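# Prilleck Open Day

The **Prilleck Open Day** is a yearly public visit to the robot workshops at Prilleck, on the edge of Pimasstead. It takes place each October and is best known for its live simulator sessions, in which visitors watch a gripper being driven through computer-rendered rooms -- and then get to drive it themselves.

## History

The first open day drew 12 visitors, most of them students from Trumden. Attendance has since grown to more than 300, and the event now fills both halls of the old Rankin building. The simulator was added in the second year and quickly became the main attraction. Lines for it often form before the doors open at 10 a.m.

## Simulator sessions

Each session lasts 12 minutes and is shown from the point of view of the robot's hand. The virtual rooms are plain: a checkered floor, textured walls, and little else. This bareness has a real charm, and it makes even a small turn of the wrist easy to follow on the big screen. Beginners start with the jaw open and nothing to pick up, simply learning to aim. It is surprisingly absorbing to watch, and children tend to get the hang of it wonderfully fast.

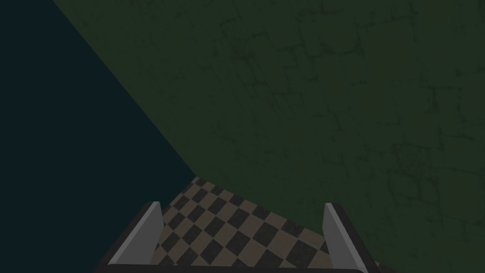

Visitors who want a longer turn can sign up for the afternoon group, which is limited to 100 places and runs in the smaller hall. Drivers work in pairs, with one at the controls and the other calling out directions -- a noisy arrangement, and a very popular one. The operators stay at the desk until closing and will happily replay any run on request. The Trumden bus stops at the main gate, and admission to both halls is free.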